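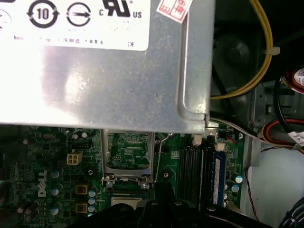
Cuaderno del taller "Préstamos en casa", septiembre, sesión de la tarde (empezamos a las 17.30)

Asunto de hoy: qué pasa cuando un hijo pide dinero prestado a sus padres y los dos lados lo apuntan. En las sesiones anteriores hablamos solamente de la paga y los resultados fueron flojos. Mojtaba propuso cambiar a préstamos y he preparado tres hojas nuevas.

Material: hoja A (contrato corto, una cara), hoja B (tabla de pagos), hoja C (preguntas para los padres, sin el hijo delante). Las hojas se imprimieron en Riltavell. La hoja B salió con la última columna demasiado estrecha y no cabe la firma. Hay que corregirlo antes de imprimir más.

Primer ejercicio. El hijo quiere una bicicleta que cuesta 325 euros y tiene ahorrados 200. Cada pareja de padre o madre con su hijo debía decidir cuánto se presta, cuándo se devuelve y qué ocurre si un mes falla el pago. Di quince minutos y fue poco. Casi todas las parejas resolvieron rápido la cantidad y se quedaron mucho tiempo en la última cuestión, que yo había puesto como detalle.

Anoto tres respuestas, tal como las entendí:
- Una madre quería perdonar el primer fallo y cobrar el segundo. Su hija dijo que entonces ella fallaría una vez seguro. Se rieron las dos, pero escribieron la regla igual.
- Un padre no quería poner nada por escrito, porque en su familia esto se considera una falta de confianza. Bijan habló con él aparte. Al final llenó la hoja B y dejó la A en blanco. Me parece aceptable.
- Un chico de catorce años ofreció pagar 20 euros al mes y después preguntó si podía pagar antes. En la hoja no hay sitio para un pago adelantado. Error mío.

Segundo ejercicio, el de los intereses. Aquí no estoy contento. Había puesto un préstamo de 100 euros con un interés pequeño, para que vieran el efecto, y varios padres se molestaron con la idea de cobrar a su propio hijo. Perdimos el hilo en esta discusión. Behrouz opina que se debe quitar el ejercicio. Yo prefiero conservarlo, pero con otro prestamista: un banco o una tienda a plazos, de manera que el padre y el hijo se sienten en el mismo lado de la mesa y calculen juntos. 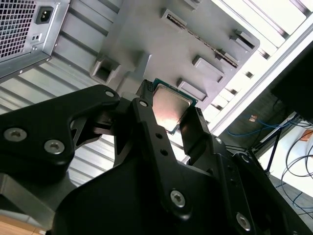
También he visto que los chicos calculan el total sin dificultad cuando se les da la cuota y el número de meses, y que se bloquean si se les da el porcentaje. Los padres, igual. Para la próxima vez empiezo por la cuota y el porcentaje lo dejo para el final, si queda tiempo.

Hoja C: la contestaron todos menos dos. Todavía no las he leído con calma. En una de las primeras alguien escribió que su hijo le debe más de lo que él mismo debía a su padre cuando se casó - quiero preguntarle si me deja usar la frase sin su nombre.

Pendiente:
- Ensanchar la columna de firmas en la hoja B y añadir una línea de pago adelantado (yo).
- Escribir de nuevo el ejercicio 2 con el prestamista de fuera (Behrouz y yo, después de ver el borrador de Parvaneh).
- Preguntar a Bijan qué le dijo exactamente al padre que no quería firmar. Puede servir para la guía.
- Subir el primer ejercicio de quince a veinticinco minutos.

Terminamos a las 19.10, con diez minutos de retraso.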